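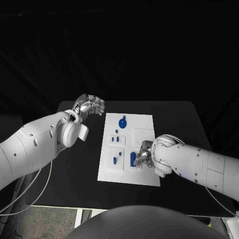 A white board in portrait position on a black tabletop, with black cloth behind.

Light, dark and contrast
Serari Science Pages for ages 8 to 11
Text: Meriem Morsy. Checked by: Fouad Bensaid.

What this page covers

This page explains why a white board is easy to find on a black table, why two black things can look different from each other, and what the words "portrait" and "oblong" mean. Words in the word list at the end are worth learning, as they come up again in the pages on shadows and colour.

What happens when light lands on something

You see an object when light from it enters your eye. A lamp makes its own light. A table does not. Light from a lamp or a window travels to the table, and part of it bounces off again. Bouncing off is called reflection. The part that does not bounce off or pass through goes into the material and turns into a very small amount of heat. That is called absorption.

White surfaces reflect most of the light that lands on them. Black surfaces absorb most of it. Grey surfaces are in between. No everyday black material absorbs all the light, so even a very black cloth sends a little back to your eye.

Coloured surfaces reflect some colours of light more than others. A blue piece, such as the blue oblong one in the picture, looks blue under white light because it reflects more of the blue part of the light and absorbs more of the rest.

What contrast means

Contrast is the difference between two things that are next to each other. In this page it means a difference in lightness. White beside black has high contrast. Dark grey beside black has low contrast.

Your eyes and brain are very good at finding places where the lightness changes suddenly. Such a place is called an edge. The white board has a clear edge on each side because the tabletop around it is black. If the same board were put on a white table, the edges would be harder to find. The board would be the same size and the same shape, and only the contrast would have changed.

Contrast is used in many places. Most books have dark letters on pale paper. The stripes of a zebra crossing are painted in white on a dark road. Piano keys are black and white, so the player can tell one kind from the other quickly.

Black cloth and black tabletop

The cloth and the tabletop in the picture are both black, but they do not look the same. The tabletop looks slightly lighter. Two surfaces can have nearly the same colour and still reflect light in different ways. The word for this is finish.

A matt finish is one that scatters light. The surface is rough, although the bumps may be too small to feel. Light hits the bumps and leaves in many directions. Chalk and blotting paper are matt.

A gloss finish is very smooth. Light leaves it mostly in one direction, so you may see a bright spot or a reflection of the room. A glazed tile is glossy.

A satin finish is between the two. It has a soft shine with no sharp reflection. The tabletop in the picture has a finish of this kind.

Cloth is made of threads, and there are small gaps between the threads. Some of the light goes into the gaps and bounces from thread to thread. A little is absorbed at each bounce. This is one reason why black cloth often looks darker than a smooth black surface beside it.

Folds in hanging cloth

A cloth that hangs down is pulled by gravity. If the cloth is wider than the space it hangs across, the extra material forms folds, and the folds run up and down. They are called vertical folds. You can see faint ones in the black cloth.

One side of a fold faces the light more than the other side does. The side that faces the light looks a little lighter. On white cloth, folds are easy to see. On black cloth, both sides of the fold absorb most of the light, so the difference between them is small and the fold looks faint.

A crease is different from a fold. A crease is a line left in the material after it has been bent or pressed, and it can stay there when the cloth is opened out. Ironing or steaming removes most creases.

Cloth hung behind something is called a backdrop. Theatres use backdrops, and so do photographers. A plain backdrop has no pattern, so there are fewer edges behind the object for your eyes to sort out.

Portrait and landscape

A rectangle is a flat shape with four straight sides and four corners. Each corner is a right angle, which measures 90 degrees. A square is a special rectangle with all its sides the same length.

When a rectangle is placed with its short sides at the top and bottom, it is in portrait position. When its long sides are at the top and bottom, it is in landscape position. Turning a sheet of paper by 90 degrees changes it from one to the other. The area of the paper does not change.

The words come from painting. A picture of a person is often tall, and a picture of the countryside is often wide. The board on the table is in portrait position.

Oblong

An oblong is a shape that is longer than it is wide. In mathematics lessons the word usually means a rectangle that is not a square. In everyday speech it is used more loosely, and people may call a long shape with rounded ends an oblong too. If you need to be exact, say which kind you mean.

Rounded corners

The tabletop has rounded corners. A sharp corner is a point where two straight edges meet. On a rounded corner, a curve joins the two edges. The curve is usually part of a circle. If the circle is small, the corner is only slightly rounded. If it is large, more of the corner is missing.

A rounded corner presses on a bigger area of your skin when you bump into it, so the push is spread out and it hurts less. Rounded corners are also less likely to chip. You will find them on many school tables and chairs.

Activity: test contrast at home

You need one sheet of black paper, one sheet of white paper, one sheet of grey paper, a pencil, scissors, a ruler and a friend.

1. Cut a strip from each sheet. Make each strip 2 centimetres wide and 6 centimetres long. These strips are your oblongs.
2. Put the rest of the black sheet flat on a table in portrait position.
3. Lay the three strips on the black sheet. Leave a gap between them.
4. Ask your friend to stand at the far side of the room and say which strips can be seen.
5. Repeat steps 2 to 4 with the white sheet, then with the grey sheet.
6. Close the curtains halfway and do the whole test again.

Draw a table with three rows and three columns for your results. Write the colour of the sheet at the side and the colour of the strip along the top. Put a tick if the strip was seen and a cross if it was not. Make a second table for the test with the curtains half closed.

The black strip on the black sheet is the hardest to see from a distance. You may still find it by its shadow, or by a thin pale line where the scissors cut the paper. If you have some black cloth, lay the black strip on that as well and look for a difference in finish.

Word list

Absorb: to take in light.
Backdrop: cloth or paper hung behind something.
Contrast: the difference between two things side by side.
Edge: a place where the lightness or colour changes suddenly.
Finish: how smooth or rough, shiny or dull a surface is.
Matt: not shiny.
Oblong: longer than it is wide.
Reflect: to send light back.
Satin: having a soft shine.

Next page: Shadows and where they fall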